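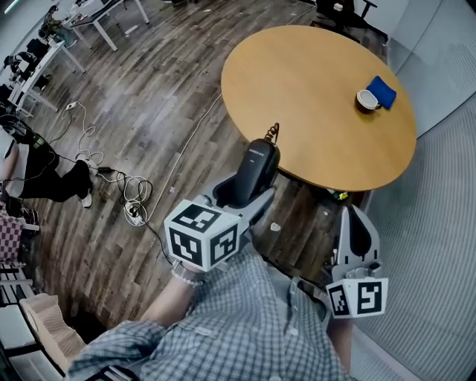 The small round table: speaker notes

Talk for the Flollwood workplace evening, Sep 6, 2021. Room 2128. Bring own clicker, theirs is a rumor.

OPENING
Wait for the chairs to stop scraping. Then: "Hands up if your office has a round table that belongs to no department." Leave a pause. Most hands go up. Say that I have been asked to talk about collaboration and will be talking about furniture, and that the organizers have seen the title and raised no objection.

WHAT A ROUND TABLE IS FOR
Desks have owners. You can tell by the bags. A white desk with someone's equipment on it is private property, and moving a cable on it is an act of war. The round table has no owner, so it gets everything else: the cup, the cloth, the birthday card going around for signatures, the stapler on its way home.

Ours has an orangey wooden top, the color of honey somebody left in a sunny window. It doesn't match the dark floor. It doesn't match the white desks either. I have grown fond of it for this.

Tell the Clandovau story. They replaced the round table with a long one, very handsome, seats for a jury. Within a month there was a head of the table, and then there was a person who always sat at it. The old one came back up from storage in December. Don't say who sat at the head. Somebody in the room will know.

THE CUP ON THE CLOTH
Slow down for this part, it got laughs at Akbari and I rushed it.

A white cup, parked partly on a folded blue cloth. Not fully on, so as a coaster it is half a coaster. Ask the audience: is the cloth there to wipe the table, or to protect it from the cup? Take answers. There are always two camps and they are always surprised to meet each other.

My own view: a cloth that stays folded is a cloth with good intentions. Once someone sets a cup on it, it has changed jobs. Anybody who wants to wipe the table now has to deal with the cup first, and dealing with someone else's cup is a social matter. You pick it up, you own it. You wash it once and you will wash it until you retire.

THE FLOOR UNDERNEATH
Short section. Cut if we start late.

Every table has something under it. Ours has a small yellow-green thing in the shadow by the base. I have not bent down. I would like the audience to think about what is under theirs, and whether they have bent down either.

THE CURVED WALL
Pale gray, curving, fine ribs running across it. Flarari's brochure called this sort of thing "a gentle boundary" and I can't improve on that so I'll just read it out. Point to make: a curved wall and a round table get along. A square table beside a curve leaves a wedge of floor, and in 3 weeks the wedge has a box in it.

WHAT TO DO ABOUT IT
Keep the table clear enough for 2 people with coffee.
Wash the cup in your hand, leave the speech about cups for later.
Hang the cloth up somewhere - a hook costs less than this talk.

QUESTIONS
Someone will ask about standing desks. Say they are outside my field. If it's the man from last time, take the next hand.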